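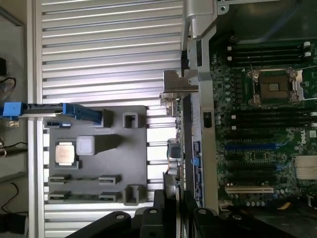
A processor waits in its printed fixture beside an open Dell chassis at the Porcombe laboratory. The socket, with its load levers raised, is to the right.

Replacing a processor is a short job for a trained technician and a difficult one for a machine. The part must be set down flat, in the correct orientation, over a field of fine contacts that do not forgive a sideways push. A research group at the Porcombe laboratory has spent much of the past two years on that single motion, and its findings were presented to industry partners on October 26, 2026.

The project, known as Stillell, asks whether a robot arm can learn to seat computer parts from human demonstrations alone, without a detailed model of each board. Operators guided the arm through 300 placements. A control policy was then trained on the wrist camera images and the recorded motion of the arm.

"We began with the assumption that the camera would do most of the work," said Elmarie Mabuza, who leads the project. "The early results told us otherwise. Close to the socket, a very small error in angle is hard to see and easy to feel."

The group's answer was to divide the task. The learned policy carries the processor from the fixture to a point just above the socket. A second controller, guided by force readings at the wrist, then lowers the part and makes small corrections as contact is made. In the earlier version, one policy handled the entire motion, and most failed attempts ended with the processor resting on the edge of the socket frame.

The fixture has received nearly as much attention as the software. Its printed pocket presents the processor in a known position, and slotted rails along the plate are intended for memory modules, the next part to be studied. Nicanor Rivas, who designed the plate, revised it 23 times. The first versions held the processor so firmly that the gripper tended to drag the plate with it - a fault that spoiled several weeks of recordings in May.

Limits remain. The method has been tested on one type of board, and the load levers are still closed by hand. Marcelino Tejada, an engineer with the project's industrial partner, Jandevent, said that repair centers would need a system able to move between models without a new set of demonstrations for each.

The group plans to release around 500 recorded placements, including failed ones, once memory trials are complete. Work on closing the levers will follow under a separate grant.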